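Putting the Soft Toys to Bed: Tips for Storing Plush Without Flattening It

If your house is anything like ours, the stuffed animals have quietly multiplied until they've taken over the bed, the couch and one whole corner of the hallway. I've been sorting and storing toys for a good many years now (first my own children's, and these days my niece's whenever I visit), and I've picked up a few habits along the way that I'm very happy to pass on. None of them cost much!

Start on the floor. I know it's tempting to work on the bed, but you run out of room so fast, and small things roll down behind the mattress and stay there until spring. Spread out a mat or an old sheet, set your boxes down on it and bring the toys to the boxes. In November, when we do our big sort before the holidays, I put the kettle on first and plan on losing the whole afternoon.

Give every toy a good shake and a once-over before it goes away. Check the seams under the arms and around the neck, where the stitching goes first. A dusty toy can usually be freshened up with a soft clothes brush, brushing the way the pile wants to lie. If it needs a real wash, look at the tag, pop it in a pillowcase with the end knotted, and run it cold and gentle. Then let it dry all the way through, and give it a day longer than you think it needs – a thick tummy holds on to damp long after the outside feels fine.

Ribbons and bows do better if you leave them tied. I used to undo them all and press them flat, very proud of myself, and then of course I could never get them to sit right again. My friend Sneha Mathur slips a scrap of tissue paper behind each bow so it keeps its shape, and I've copied her ever since.

Choose a box with a smooth, clean inside. Rough cardboard catches on fuzzy fabric, so if that's all you have, line it with an old pillowcase. A light-colored interior is nice too, as you can spot the little bits and pieces at a glance. Small things like to gather at the bottom, so I let them go in first and tuck the plush in on top, which also saves digging around later.

Hold a plush around the middle when you lower it in. Long ears look like such handy handles, but they stretch, and so does the stitching at the base.

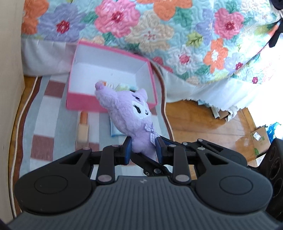

A lavender plush held by its middle in front of an open pink box, bow still tied.

Don't pack the box tight. You should be able to slide your hand down the side without forcing it, and ears should point up or lie loosely to one side. Anything folded hard for six months will come out with a crease, though a little steam from the bathroom after somebody's shower, and a gentle fluff with your fingers, will bring most of them back.

Last of all, write what's inside on a slip of paper and tape it to the end of the box that faces out. Mine just say things like "bunnies and bears, winter", and that's plenty to go on when someone small is asking for one of them at bedtime.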